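Search this site
Search
Filed under: Lab safety > Bench checks > Two-arm cell

Pre-session check and comments, two-arm cell, Billside
Checked by: Svenja Kuhlmann
Second reader: Alcides Ríos
Date: April 6, 2023
Study: Guloleck (bimanual handling, learning from demonstrations, clutter condition)

Marks used: OK / FIX / NOTE. Comments straight after. Please don't delete old comments, strike through and initial.

1. STOP AND POWER

1.1 Emergency stop, operator side. OK. Pressed, both arms dropped to hold. Reset fine.

1.2 Emergency stop, wall side. OK. Bit stiff. Same as January.

1.3 Stop reachable by the second person without crossing in front of the base. FIX. Only if the stool is moved. Stool to live under the window from now on. AR: done, tape mark on floor.

1.4 Supply leads, strain relief. OK.

1.5 Cable loops at the wrists. NOTE. Run each joint to its limits by hand, slowly, and watch the loop over the top. If it pulls tight before the joint stops, no session. Right arm passes but there's less slack than I'd like when the wrist is rolled right over. Re-dress before the long runs.

1.6 Leads along the base. OK. Nothing hanging where a knee can catch it. Please keep it like that.

2. ARMS AND GRIPPERS

2.1 Joint housings, play by hand. OK both.

2.2 Finger screws. FIX, then OK. One on the left was backing out. Thread lock on. Check again after 100 episodes, not at the end of the week as the old sheet says.

2.3 Finger faces, inner edges. OK. Clean the serrations with the dry brush, no solvent. Paper fluff builds up from the cups and then the grip reading drifts. This matters for the result as well as for safety, see section 5.

2.4 Grip force limit loaded at start up. OK. Read it off the log, don't trust the menu.

2.5 Speed cap during teleop. OK.
AR: cap during policy playback is a seperate file. Check both. I have been caught out by this.

2.6 Arm to arm distance guard. OK. Tested with both grippers sent to the middle of the front table, stopped clear of each other. Repeated three times.

3. TABLES AND OBJECTS

3.1 Table tops level and clamped, no rocking at the join. OK. Push down either side of the step. If a cup near the join shivers when you lean on the rear table, clamp again.

3.2 Surface of front table. NOTE. Scuffs and scratches, cosmetic. Small red speck right of centre, leave it alone, it's in earlier recordings and I don't want a change of background half way through the set. Photograph the surface if you must clean it.

3.3 Working objects. Cups upside down on the left half of the front table for the start pose. Paper only. No ceramic, no glass, Svenja will come and find you.

3.4 Rear row. These are the distractors, not to be touched by either arm. Tape, eggs in the bagged carton, the plates with the toys on top, mango on its own at the right hand end. Order gets shuffled between blocks by the sheet on the door, but inside one block it stays as laid.

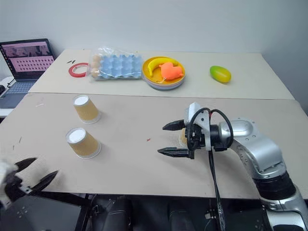

3.5 Soft or loose packaging. NOTE. Carton bag is the one thing on the rear table I'd call a snag risk. Fold the open end under so that it can't be hooked by a finger on the way past. Bag stays on, the shine off the plastic is part of what we're testing.

3.6 Small bits. FIX. Anything thin that can roll (pen caps, sticks) goes in the drawer before a block starts unless it's on the door sheet. If it's in the recording it's in the recording, write it down in the block notes and carry on. Do not reach in mid-episode.

3.7 Eggs. Change the carton every Carhuamaca block. Wash hands. Obvious but the January sheet had a complaint.

3.8 Laptop. OK. Must sit off the rear table, out of reach of the left arm at full stretch. Episode browser open so the second person can see that recording is really running. Lid angle, leave it. No drinks next to it.

4. PEOPLE

4.1 Two people for any policy playback. One is allowed for teleop. OK.

4.2 Hair tied, lanyards off, sleeves up. OK.

4.3 Say "hands in" and wait for the answer before resetting the cups. FIX. People have got lazy. Me too. Operator's hands come off the leaders first, then the answer, then you reach in. In that order every time.

4.4 Visitors behind the line. OK, none today.

4.5 Induction signed for everyone on the rota. NOTE. One missing, Alcides chasing.

5. COMMENTS ON THE METHOD, because it keeps turning up in the safety sheet and may as well be written down properly

Set one was 1763 episodes, recorded with a bare rear table. Policy trained on that was fine on a bare rear table and poor as soon as anything stood there. Arm drifted up and back towards the plates, twice near enough for the distance guard on the table edge to trip. That is how a question about data became a line on this checklist.

Set two adds the row behind. Total now 2761 episodes across both. Same cup task, same start pose, same two arms, only the rear table differs. Held-out test is 300 trials, rear objects reshuffled, including some the policy has never had behind the cups.

What we see so far. Guard trips in playback gone from "most sessions" to none in the held-out trials. Success on the cups went up too but I'm not putting a figure in a safety sheet, it's in the Drotberg draft and Alcides is still arguing with the scoring. His point is that a cup lifted and then set down crooked was counted as a pass by one of us and a fail by the other. Fair. Needs a re-score by one person before anyone quotes it.

AR: agree with the above apart from "arguing". Also, fluffy finger faces. The block where the grip reading drifted should be marked and left out of the comparison, or else run again. I would run it again. An afternoon's work.

SK: OK run again. After the cable is re-dressed please, not before.

AR: one more. The guard never tripping doesn't mean we take it out. Someone asked. Stays in.

6. ACTIONS

Re-dress right wrist cable. SK. Before next long run.
Finger screws, recheck at 100 episodes. Whoever is on.
Playback speed file, print the value at start up so it cant be missed. AR.
Drawer label for small bits. Anyone with a pen.
Missing induction. AR.
Re-run the drifted block, fresh brush on the fingers first. Both.
Old January sheet off the wall, two versions up is worse than one.

Result: cell may be used for teleop now. Playback once the cable is done and initialled here: ______

Tags: bimanual, checklist, bench rules, clutter, Billside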